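The Long Way to a Hearing Test

My aunt put off having her hearing checked for years, and when she finally went to the Lurnetti clinic in Kodgate she was 61 and fairly cross about it. Sreekumar Nambiar, the audiologist, let her grumble and then talked with her for a good 30 minutes before the headphones came out. 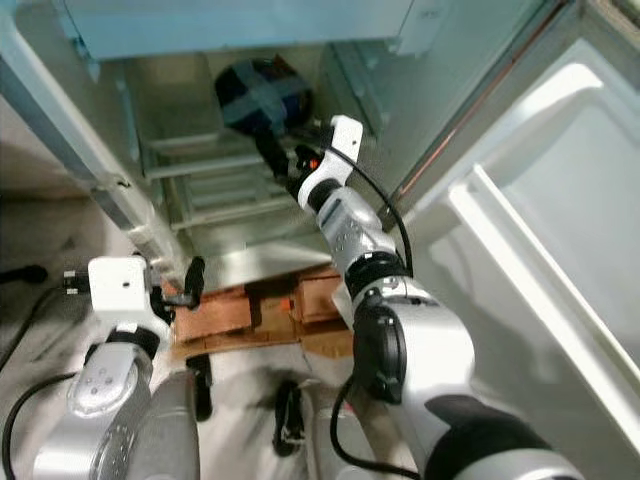
Hearing fades so gently that most of us blame the television, or our husbands! Kitchens are often where it shows first, all those hard surfaces and humming motors. Talk to someone who is reaching for the top shelf of an open refrigerator and you'll see what I mean.

She goes back in September, and she's already bragging about the birds. 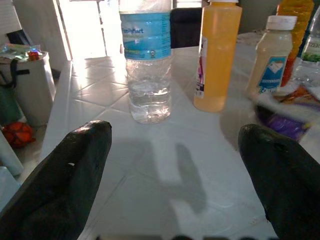
A clear plastic water bottle, partly filled, on a white tiled table.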